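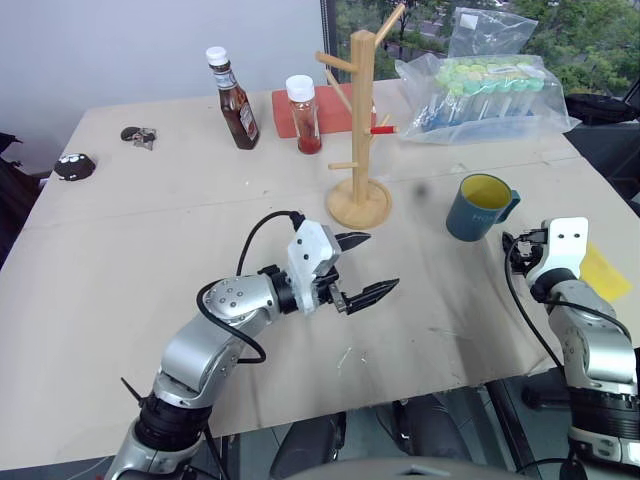
双腕セルのグリッパーは、どのくらいの間隔で点検すればよいのでしょうか。

開閉3000回ごとに一度です。左右どちらかの腕が先に3000回に達した時点で、両方を同じ日に点検します。

2018年4月20日
Pukolberg

卓上双腕セル「Clokon」の立ち上げ・保守手順書を公開

Pukolbergは本日、卓上双腕セル「Clokon」の立ち上げと日常保守の手順をまとめた手順書を公開しました。これまで社内の作業台の横に貼ってあった紙のメモ、保守記録、配線の覚え書きを一冊にまとめ直したもので、同じような小型セルを自分たちの手で組み、手入れしている研究室や工場の皆さまに、そのまま現場で開いていただける内容を目指しました。担当者一同、公開の日を本当に楽しみにしてきました!

Clokonは、一つのテーブルに二本の腕を並べ、それぞれの先端に二本指のグリッパーを付けたセルです。マグカップを持ち上げてマグツリーの枝に掛ける、瓶を脇へ寄せる、といった身の回りの品を扱う動作に使っています。産業用の大型セルに比べれば構成はずっと簡素ですが、人の手が届く場所にあるぶん、ケーブルに触れる、台がわずかにずれる、といった小さな変化が毎日起こります。手順書はこの「毎日の小さな変化」にかなりのページを割きました。

■ 朝の立ち上げは10分で

始業時の立ち上げは10分の手順に整理しました。電源を入れる前にまず腕を手で支え、関節を軽く動かして引っ掛かりを確かめます。次にケーブルです。グリッパーから腕に沿って戻るケーブルは、手首をいちばん大きくひねった姿勢でも突っ張らないだけの余長を残し、そのうえで肘のリンクに噛まない位置に弧を作ります。余長が足りないと、コネクターの根元に力が集まります。当社で起きた通信切れの多くは、この根元のゆるみが原因でした。

ケーブルを見終えたら電源を入れ、左腕、右腕の順に原点へ戻します。二本を同時に戻さないでください。それぞれが原点に着いたところで、グリッパーを全開、全閉、もう一度全開と動かし、指先の合わせ目を目で見ます。最後に、マグツリーの台座をテーブル上の決めた位置に置き、右腕でマグを取って掛ける動作を低速で一度通します。ここで枝に当たるようなら台座の位置を疑い、教示点の修正はその後に回します。

■ グリッパーの点検

3000回ごとの点検では、指先の摩耗、取り付けねじの締まり、手首側ブラケットのひび、コネクターのロックの四項目を見ます。指先は左右を外して平らな面に並べると、片減りがよくわかります。片方だけ減っていても、交換は必ず一対で行います。新しい指と古い指を組み合わせると閉じたときの中心がずれ、細い枝やカップの取っ手のような相手で位置が合わなくなるためです。

ブラケットの割れは穴の周囲から始まることが多く、斜めから明かりを当てて見るのがおすすめです。小さな線を見つけたら、その日のうちに替えてください。ねじは対角の順に仮締めし、グリッパーを一度全開にしてから本締めします。

■ 関節とリンク

関節の本格的な手入れは稼働800時間を区切りとしています。カバーの溝にたまったほこりを乾いた刷毛で払い、台への固定を確かめ、腕を伸ばした姿勢と畳んだ姿勢の両方で停止時の音を聞きます。音の聞き分けは慣れが要るところですが、手順書では保守担当者が現場で使っている言い方をそのまま載せました。「砂を踏むような音」「戸車のような音」など、少しくだけた表現も残してあります。読み合わせをした新人が、初日から異音の場所を言い当てたときには皆で拍手しました。

■ 修理の実例:右腕の手首

手順書の後半には、右腕の手首が動作の途中で止まるようになった際の修理記録を、迷った道筋も含めて収録しました。最初はモーターを疑って手首を分解し、次に制御側の設定を見直しましたが、症状は変わりません。三日目、腕を大きく上げた姿勢でだけ止まることに気付き、ケーブルを一本ずつ指で押さえながら動かしたところ、肘の裏側を通る一本で再現しました。被覆に傷はなく、中の線が傷んでいたのです。交換後は固定点を一か所減らし、弧を大きく取りました。ほぼ3000回の開閉を終えた現在まで、同じ停止は出ていません。

交換用ケーブルはBensaid、指先の樹脂部品はGrikellの協力を得て用意しました。両社の担当の方には、手順書の該当箇所の下読みまでしていただきました。この場を借りてお礼を申し上げます。

■ 担当者のコメント

手順書の編集を務めたPukolberg保守技術担当のヒウォット・ディンサ(Hiwot Dinsa)は次のように述べています。

「セルの手入れが好きでたまらない人間が書いた手順書です(笑)。ケーブルの弧の作り方だけで何ページもあるので、最初に読んだ同僚には驚かれました。でも、あの弧がきれいに決まった朝は、腕の動きを見ているだけでうれしくなります。ぜひ皆さんのセルでも試して、うちではこうしている、という話を聞かせてください。いただいた工夫は次の版に入れたいと思っています」

■ 公開方法と今後の予定

手順書は当社ウェブサイトの資料ページから、どなたでも無償でご覧いただけます。点検表は印刷して書き込める形にしてあり、自社の機体に合わせて項目を書き換えていただいてもかまいません。

7月には、実機を使ってグリッパーの交換とケーブルの引き直しを体験できる保守講習を社内の作業室で開く予定です。工具は当社で用意します。日程と申し込み方法は、決まり次第、資料ページに掲載します。

本件に関するお問い合わせ
Pukolberg 保守技術担当 ヒウォット・ディンサ
当社ウェブサイトのお問い合わせフォームより、件名に「Clokon手順書」とご記入のうえお送りください。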